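The Dimberg Trestle Table: Four Months of Leaning On It

By Wen-hsiung Peng

I bought the Dimberg because my old desk had developed a wobble that showed up on video calls and made me look nervous. The Dimberg arrived in one box, weighing about as much as a pony, with 9 bolts in a bag marked 10. The store, Yip, mailed me the missing one in a padded envelope big enough for a pair of boots.

Assembly took most of an evening. The instructions are all drawings, and the little man in them never stops smiling, even at step 4, where you hold up the whole top with your knee while threading a bolt you can't see. Do this with a friend, preferably one you've already fallen out with.

Once up, it stands still. I typed on it, sat on it (once, to change a bulb) and let my nephew do his homework on it with what I can only call force. No wobble. The top took a mug ring in the first week, which came off with a damp cloth, and a second one in August, which has joined the family. 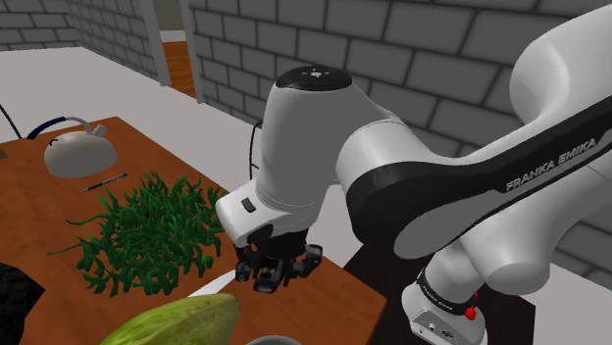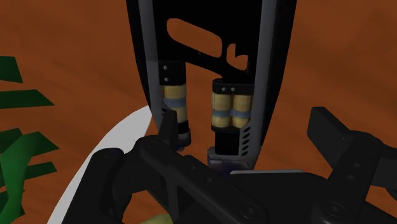

Morley Home Review, Issue 543, page 9

The finish is my main complaint. The catalog calls it "autumn russet," and in the store it was. In my apartment it is the color of a brick that has had some bad news. You get used to it, or you buy a large desk mat, and I have done both.

The cable tray, sold separately under the name Proltunix, is a strip of bent metal that holds two plugs and resents a third. Skip it and use tape.

At $1,056 I'd want the tray thrown in, and the bolt. Still, my colleagues have stopped asking if I'm all right. If you have the floor space and a strong knee, get the Dimberg, and ask to see the finish by a window before you pay.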